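Kerside Community Help > Home & Household > Kitchen bits

Purple round thing with a cup in the middle, plug or lid or what?

Asked by Marlene Zacharias, 6th February
579 views, 2 answers

Clearing out the drawer under the sink at my mum's old place in Birkwood before the new people come. Got most of it sorted but there's this one purple thing. Round, wide flat rim all the way round, shiny. Sunk bit in the middle like a shallow cup, silvery see-through sort of sides and darker purple at the bottom. No name on it that I can find.

My sister says sink plug. I thought suction cup off the back of something, a hook or a soap dish. Neighbour said lid. Tried it in the kitchen sink and it just sits there, doesnt drop in. Bathroom one is too small for it as well.

Don't want to bin it if it's part of something. Anyone?

Answer from Ronaldo Sebastian
4 people found this helpful

Could be any of the three tbh. Quick way to tell:

Suction cup. Wet the rim, press it flat on a tile or the inside of a window, let go. If it grips, there you go. Look on the back for a stub or a hole where a hook went.

Plug. Usually something on top to pull it out by, a ring or a little knob or a chain hole. The ones with the wide flat rim are meant to sit OVER the hole, they don't drop in, so don't rule it out yet. Run 2 inches of water in the sink and see if it holds. Ours looked hopeless till there was some weight of water on it.

Lid. Turn it over and feel inside the edge for a lip or a thread. Then try it on every jar and tub in the cupboard, boring but it works. We had a stray one that went round the house from June onwards and belonged to a flask all along.

If it's gone stiff, warm water and washing up liquid for a bit, then try again. Don't boil it, you don't know what it's made of.

Answer from sutherland_sue

Wandberg do plugs in all colours, might be one of theres. Or just chuck it love, a new plug is hardly anything.

Update from Marlene Zacharias

Thanks both. Not tried the water yet, the stopcock's off til the plumber's been. No ring or chain hole on it as far as I can make out. Will do the tile test first and then go through the jars, there are a LOT of jars. If it does end up being a lid and anyone nearby has a tub missing one, shout and I'll drop it round. 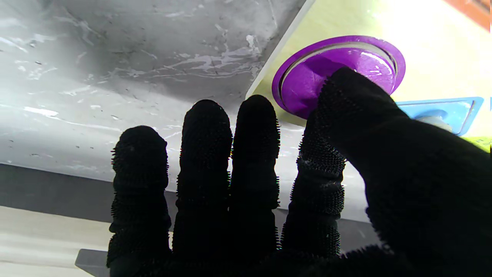
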